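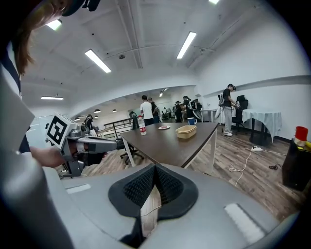
My supermarket has started a loyalty program, its third in the time I've shopped there, and this one wants me to pay for it. Preltach Plus costs $8 a month and promises member prices on what the brochure calls "the things families buy most." I read the brochure at home with the cereal still in the bags. I own one good striped shirt, navy and white like the sleeve up top, and I bought it at full price because I liked it, and I've never felt cheated by that. Groceries are different. With groceries I always feel there's a second price somewhere that I haven't been told.

So I joined in May and kept my receipts. I know how that sounds.

The first thing I noticed was that the shelf labels had changed colour. Member prices are now in large green type and the ordinary price sits underneath in small grey type, and for a good many items the large green number was what I remembered paying in April without belonging to anything. The Okoth tinned tomatoes are the one I can prove, as I had an old receipt in my coat. Same price to the cent. Only now it's a favour.

I asked at the service desk whether the regular price had gone up before the member price came in. The young man was polite and said prices change all the time for lots of reasons. No doubt they do.

My friend Imani Massawe thinks I'm being unfair. She has five at home and shops for all of them on a Tuesday night, and she says the meat discounts alone cover her fee. I believe her. She buys the family packs, she has a chest freezer, and she plans her week around the flyer in a way I've never managed. If you already shop like that, the program pays you a bit for your trouble. I live with one other person and a very small freezer full of peas and bread heels.

My own numbers were not impressive. Over the month I spent $303, and the total printed at the bottom of my receipts under "You saved!" came to $11. Take off the fee and I'm three dollars ahead, if I accept their idea of what I would have paid otherwise. I don't accept it. Two of those dollars came off a jar of Nindlow pasta sauce I'd never have picked up without the green label, and which neither of us liked. Too sweet. It's still in the fridge door.

Then there are the points. You get points on top of the member prices, and 3,000 of them are worth a reward, and the reward is chosen from a list that you can only see in the app. The app wanted my birthday and my location. I gave it neither and it has sulked ever since, opening each time on a page asking me to finish my profile. I haven't looked at the list.

What bothers me more is what happens to the people who don't sign up. An older fellow ahead of me last week was buying butter and eggs and the cashier asked if he was Plus. He said no. She told him what he would have saved, quite kindly, the way I suppose she's been trained to, and he stood there patting his pockets as if he might have it on him after all. I don't think you should have to subscribe to butter.

Fouad Majali, who runs the little produce shop on Allden Street, has no program at all. He has a piece of cardboard with prices on it and he crosses them out in marker. His peppers cost more than Preltach's and his onions cost less, and he'll throw in a bunch of parsley if it's near closing - that's the entire scheme. I'm not going to pretend I can do all my shopping there. He doesn't sell toilet paper or cheese. But I've never walked out wondering what I did wrong.

I meant to cancel at the end of the month. There's a button to join on the front page of the site and, as far as I can find, no button to leave. You have to phone between nine and five. I phoned on my lunch break and was on hold long enough to eat a sandwich, and then I had to go back to work, so as of this writing I remain a valued member.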